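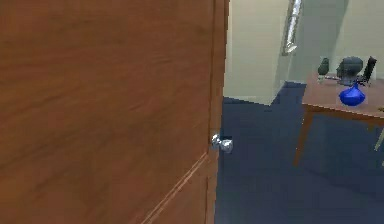
Yareli Escobedo objects that a brick set should be judged on how it builds, and that piece count only sells the box. Take this first, before the slides.

**Slide 2: the two sets**

- Wollix freighter: 2000 pieces, 34 bags, one manual.
- Sosow harbor crane: 510 pieces, bags not numbered.
- Both bought at retail in February. Say so.

**Slide 3: sorting**

- Crane: 81 minutes before the first step. Sort by color, then by length.
- Freighter: open one bag at a time. No sorting needed.

**Slide 4: clutch**

- Crane boom sags at the second hinge. Swap in the longer pin.
- Freighter wings hold when lifted by the hull. Don't lift by the tips.

Pause for questions. Elvia Chávez has the spare pins and the parts list. Skip slide 5 if short on time; the sticker sheets are in the handout.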